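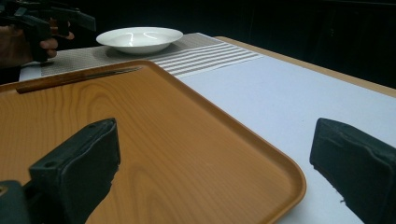
How often should you check a hand-held gripper when you're using it to teach a robot a task?
Before every session, and then again every 20 demonstrations or whenever somebody drops it, whichever comes first.

Daily checklist for hand-guided and remote teaching, with my comments

I keep this list taped inside the lid of the tool case and I've been scribbling on it since April, so I finally typed up the scribbles. It covers the pair of hand-held grippers we use for table tasks (setting, clearing, carrying a tray, moving dishes) and the remote station we use for the Skiklow arm. Mark each line OK, FIX or N/A. If you mark FIX, write something next to it! A bare FIX tells me nothing at seven in the morning.

PART A. Hand-held grippers, before you pick them up

A1. Finger pads: look at all four, both faces and the bottom edge.
OK / FIX / N/A
Comment: The lower edge goes first. You'll see the padding start to fray and get little pale specks in it. A scuffed edge is fine for bowls and plates, and I've run plenty of sessions that way. Once a flap of padding lifts when you push it with your thumbnail, swap the pad. I used to wait longer and ended up with a whole batch where the grip slid a little on every single plate.

A2. Screws: every finger screw seated, none standing proud.
OK / FIX / N/A
Comment: Use the short driver, finger tight plus a nudge. If you lean on it you'll strip the insert (ask me how I know).

A3. Open and close each gripper all the way, ten times.
OK / FIX / N/A
Comment: Listen as much as look. A gritty sound is usually crumbs, because we teach with real food on some days. Brush it out, then do the ten again.

A4. Left and right labels match the recording software.
OK / FIX / N/A
Comment: We lost 144 demonstrations to this one. Squeeze the left one and watch the left number move on the screen. Takes a second.

A5. Camera lens wiped, mount tight, picture sharp at arm's length.
OK / FIX / N/A
Comment: Wipe with the lens cloth and put the cloth back in the case. Your shirt is not the lens cloth.

A6. Battery at 70 percent or better on both.
OK / FIX / N/A
Comment: Below that they'll still run, but one always quits before the other and then you've got half a demonstration.

PART B. The table

B1. Table doesn't rock. Push on each corner.
OK / FIX / N/A
Comment: Fold the shim twice if it's the corner by the door.

B2. Placemat flat, no curled corners.
OK / FIX / N/A
Comment: A woven mat likes to creep when you drag a tray over it, so check it between runs too. I leave it to creep a bit on purpose some days, so the robot sees more than one mat position, but then I write that in the log.

B3. Dishes checked for chips and cracks.
OK / FIX / N/A
Comment: Run a finger around the rim, slowly. Ceramic that's been squeezed all week can let go without much warning, and it's your hand right next to it. Chipped ones go in the bin with the lid, never back on the shelf.

B4. Tray rim and handle slots clean and smooth.
OK / FIX / N/A
Comment: Grease in a handle slot is the number one cause of dropped trays on my sheet. Soap and a bottle brush.

B5. Glare. Look at the live picture from both grippers, over the bowl and over the tray.
OK / FIX / N/A
Comment: A highlight or two on a glazed bowl is normal and I don't chase those. What I do chase is a white patch big enough to hide the rim. Turn the lamp, don't move the table.

B6. Backdrop closed and nobody's jacket hanging on it.
OK / FIX / N/A

PART C. People

C1. Sleeves up, rings and bracelets off, hair tied back.
OK / FIX / N/A
Comment: The fingers don't squeeze hard but they do pinch, and a bracelet can hang up in the linkage.

C2. Hands on the grips only, fingers clear of the moving parts.
OK / FIX / N/A
Comment: New folks tend to creep their hand forward when they're concentrating on a tricky grab. Say something, kindly, and let them restart the run.

C3. Break every 20 demonstrations.
OK / FIX / N/A
Comment: Yes, even if you feel great. Tired wrists make jerky motions, and the robot learns jerky just as happily as it learns smooth. Good time to redo A1 as well.

PART D. Remote station and Skiklow arm

D1. Stop button pressed and reset, arm really goes dead.
OK / FIX / N/A
Comment: Do it with the arm low and the gripper empty. If it doesn't stop the first time you're done for the day. No second try, lock it out and call Bradix service.

D2. Speed limit set to 660 on the pendant.
OK / FIX / N/A
Comment: It goes back to the factory number after an update. I've caught it twice.

D3. Floor tape visible all the way round, nobody inside it.
OK / FIX / N/A

D4. Lag check: wiggle the controller, watch the arm.
OK / FIX / N/A
Comment: If you can feel the delay, you'll overshoot. Close the other programs on the Tolentino laptop first, that fixes it most mornings.

D5. Cables clear of elbow and wrist through the full reach.
OK / FIX / N/A
Comment: Move slowly to the far left. That's where it snags.

PART E. Putting away

E1. Grippers wiped, batteries on charge, case latched.
OK / FIX / N/A
E2. Bad runs flagged in the log with a word or two on what went wrong.
OK / FIX / N/A
Comment: "Slipped", "bumped mat", "sneezed" are all fine. I love these notes, they save me so much watching.
E3. Pads used up today written on the order sheet for Bralent.
OK / FIX / N/A
Comment: We're down to the last bag, so please don't skip it this week.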